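Search this site
Enter keywords
Search

Manipulation Club: Spring Project Gallery

3 min read

Thu 16 April

The Tanuseck manipulation club is in the second half of its spring project. Students are collecting demonstrations of simple table tasks with hand-held grippers, and the recordings will be used to train a policy for the club's arm. The target is 400 usable demonstrations before the June open lab. At the end of last week we had 271.

Each task uses a small set of objects and one tray. The operator sits at the table with a gripper in each hand, picks up the objects one at a time and sets them in the tray. A second student runs the recording software and calls the start and stop. Pairs switch places after every block.

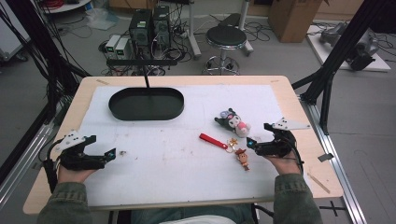

Objects are put in a new arrangement before each run. The first 200 demonstrations were done with hard blocks only, and the policy trained on them did poorly with anything soft or flat. Since then the object list has been widened to include plush toys, key rings and straps. Straps have been the slowest item. Operators are asked to close on the edge of a strap, lift straight up and wait a moment before moving sideways.

Both grippers are checked for loose screws at the start of a session. If the jaws don't close evenly, the session doesn't begin until they do. Members who haven't used the grippers before do ten practice runs that aren't saved.

Of the recordings reviewed so far, 71 were thrown out and aren't part of the total. Most of those had a late start call or an object dropped off the table. Dropped objects inside the work area are kept if the operator picks them up again, and the run is tagged as a recovery.

Sessions are held after class in the main lab. Members who need hours toward their project credit should write their names on the sheet by the door. New members have to finish the safety form first.

The next update will cover training results and the two-handed handoff task.

Related
Pletura Cup: rules for the sorting event
Building the Besto gripper, part 2
Notes from the Vondráček workshop
Open lab in June: what to bring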